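Search this site
Search stories
Go

The Shortbread Shelf

So my aunt Brigitta left me the pantry. Not the house (the house went to my cousin Mathias, who never liked it), but the pantry, in writing, with the contents, "to be emptied by Liesl and by Liesl only." That's me, Liesl Fuchs, thirty-four years old and apparently the only person in the family trusted with jars.

I drove up to Hotwood in April with a trunk full of empty boxes and the radio on too loud. Mathias let me in, handed me the key and went to sit in his car with a sandwich. He said the smell of the place made him eight again and he couldn't stand it!

You have to picture Brigitta Strebel's pantry as a kind of hallway that forgot to lead anywhere. Shelves up both sides, one bulb, a step stool with a cushion tied on. She'd run the tea counter at Pirkis for most of her life and she shopped like somebody expecting the whole counter to come to supper. I did the flour first, then the plum jam, then the beans, and I was doing fine, I was practically humming, until I got to the top shelf and the cookies.

She only ever bought the one kind for company. Red tartan across the top, gold handwriting on the white part, very grand. When I was little I thought the signature was hers, that she signed every carton personally before anyone was allowed one, and I told my whole class so. 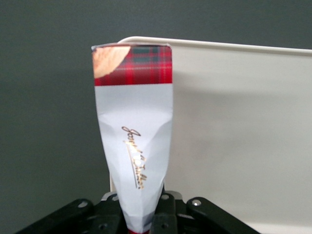

What was in the carton

The bottom of it was crushed, all creases, squeezed in nearly to a point, and I almost dropped it straight in the trash bag. But it rattled. Cookies that old don't rattle, they sort of shift. So I sat down on the stool with the cushion and opened the top, and out came a roll of paper with a rubber band on it and a small brass key.

The paper was receipts. Every one was from Eder, the piano people down in Vandon, and every one was made out to a Mr. Darmawan Sopacua, whose name I had never heard in my life. Same careful blue pen, same amount, month after month. On the last one somebody had written the total, 3,157, and under it, in my aunt's handwriting, "Paid. He can play it now."

I went out and knocked on Mathias's car window.

"Who's Darmawan Sopacua?"

He chewed for a long time. "The lodger," he said. "Back room. You were a baby. He used to play on the kitchen table, with his fingers, no sound. Drove my mother up the wall."

"She bought him a piano."

"She did not," said Mathias. "She wouldn't buy me a bike."

I showed him the receipts. He read them all, one by one, and got mayonnaise on a couple, and then he asked me if there were any cookies left.

There were two more cartons on the shelf, as it happened, and we opened both of those at the kitchen table. One had cookies in it. The other had a postcard with a phone number, and I've got it here next to me, and it's ten past seven in the evening, and I'm going to finish this cup of tea and then I'm going to call.

Comments (3)

Gion Riedl
My grandmother kept her savings in an oatmeal box, and my uncle threw it out. 700 in cash! Please tell us if he picks up.

teapot13
what does the key open though??

Marnie
Mathias and the sandwich, I know this man. I married this man.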